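Nikari Cell: Frequently Asked Questions

Maintained by Godfrey Lyimo, Mwakyusa Automation Lab. Last revised in May.

These are the questions people send in most often about setting up and looking after the Nikari tabletop cell, both the simulated version and the hardware it is matched to. If you are new to the cell, read the first four answers before you load anything.

What does the cell look like once it loads?

Side view and gripper view, marble counter layout:

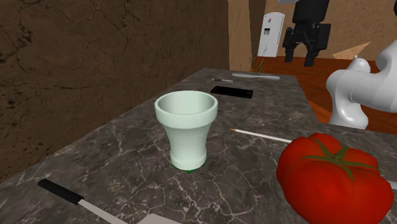
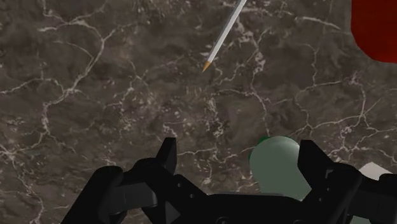
How do I know the layout loaded correctly?

Open the object list and compare it with the layout sheet. Every item on the sheet should be in the list with a pose and a mass. An item with a mass of zero did not load its physics file. Reload the layout once. If the mass is still zero, delete the local cache folder and load again.

Do I need to home the arm before every session?

Yes, in simulation and on the hardware. The controller keeps the last joint positions when it shuts down, and the planner will start from them without asking. Run Home, wait for the status line to read Ready, then open and close the gripper once with nothing between the fingers.

Which layout number should I use?

Use 248 for setup checks and practice. Use 904 for anything you plan to report. The two share a counter and an arm base position, but 904 has randomized lighting and object poses. Please do not edit either one. Save a copy under your own name.

The gripper view is in the wrong place. How do I fix it?

The view is attached to the wrist link. If it was attached to the tool flange by mistake, it will rotate when the last joint turns but the offset will be wrong. Go to Cameras, select the gripper view, and check the parent link. Then enter the offsets from your calibration file. Do not drag the view into place by hand. It looks fine at one pose and drifts at the next.

Once the parent link is set, both fingertips should stay in the same place in the view however the arm moves. If they wander, the parent link is still wrong.

How often should I recalibrate?

On the hardware, recalibrate after any collision, after changing fingers, and at the start of each month. In simulation the calibration does not drift, but you need to copy the new file across each time the hardware one changes. Most mismatch reports we get come down to an old file on one side.

The fingers do not close evenly. Is that a fault?

Check the linkage first. Each finger is driven through its own set of pivots, and a tight pivot will make one side lag. With the power off, move each finger by hand through its full travel. It should feel the same all the way. If it catches, clean the pivot with a dry brush and try again. Add one drop of light oil if cleaning does not help, and wipe off what runs out.

If both sides move freely by hand and still close unevenly under power, send us the log. Do not adjust the end stops yourself.

In simulation, uneven closing is nearly always a joint limit typed in wrong. Compare left and right in the gripper file. The numbers should match apart from the sign.

Objects slide or jump when the gripper touches them. What should I change?

Start with the time step. The default suits slow moves only, and at full speed a fingertip can end up inside an object between one step and the next. The solver then pushes the object away hard. Halve the time step and repeat the same move. If the jumping stops, leave it there and accept the slower run.

If it continues, look at the collision shapes. Light, thin items need their own shape and should not share the counter's contact settings. Change friction last, and write down the old value before you do.

What does error 1735 mean?

The planner found a path that passes too close to the counter. Usually the counter height in the layout does not agree with the height in the safety file. Measure from the arm base to the counter surface, enter the same figure in both files, and restart the controller. Clearing the error without restarting does nothing — it comes back on the next move.

Can I swap in the Nisov fingers?

Yes. They fit the same mounts. You will need to load the Nisov finger file, reset the grip force to the low setting, and recalibrate. Keep the original screws with the original fingers. The two sets are different lengths.

Is the Grulgate controller still supported?

Only for version 2 of the cell software. It will run later versions but the emergency stop status does not show on screen, so we ask people not to use it that way on the hardware. Simulation only is fine.

Where do I send logs?

Use the upload page under Support. Attach the whole session folder, zipped, and say which layout you were running. Screenshots of the error window are no use without the log. Godfrey goes through new uploads each morning before 10.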